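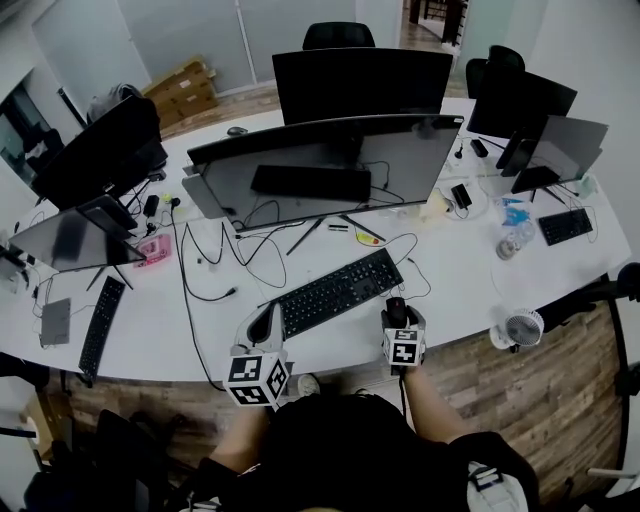 Print this page | E-mail this article

Buy the boring parts first

Budget season again at Ilgate and the same argument. One big arm, or a lot of small stuff? I'm for small stuff. Hand-held grippers, printed markers, spare cables, a desk nobody minds scratching. We put in for 22 grippers last February and got 14. Fine. The arm got its full line, of course.

And the arm sat. Waiting on a mount, then on a power drop, then on Sillum to send the right controller. Meanwhile people were out there picking up mice and keyboards with the hand-helds, all day, and that was the work.

Prultlow does it the other way round — hands first, arm when the data asks for it. Their spares line is 83 percent of what they spend on grippers. Sounds nuts. Then your jaw pads wear out in week three and you get it.

So, my ask for the Ñahui project. Put spares on page one. Budget for desks and cables and somebodys time to untangle them. Replacement markers too, almost 150 of them, they get scuffed. And stop signing for hardware before theres a socket to plug it into. The arm can wait a year — the rest cant.

Search this site Enter keywords Go

Contact us | Copyright Ilgate | Back to top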